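What Does a Judge Do After a Trial?
Kids' Corner, by Nadine Matar

OK so you know the jury part. Twelve people listen, then they vote guilty or not guilty. (Some trials have fewer jurors. Some have none!)

But then what? If the answer is guilty, the judge picks the punishment. That's called a SENTENCE. Not the kind with a period at the end.

Sentences can be:
a fine — that means paying money
community service, like picking up trash
probation, so you stay home but follow strict rules
jail or prison

How does the judge pick? The law gives a range. Say 2 to 8 years. The judge reads reports and listens to both lawyers. The person who got hurt can talk too, or write a letter. It's called a victim impact statement. Big words, simple idea: tell the judge how it felt and what changed.

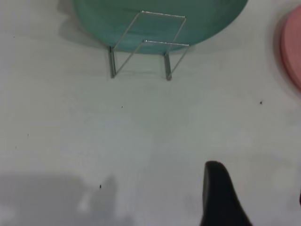
Can the sentence be changed later? Sometimes. The lawyer can ask a higher court to look for mistakes. Thats an appeal. It's usually not a whole new trial, mostly judges reading. Lots and lots of reading.

New word: PAROLE. Getting out early, with rules. Not every state has it.

Got a question? Ask your teacher to send it in and Lama Hakim will try to anwser it next time.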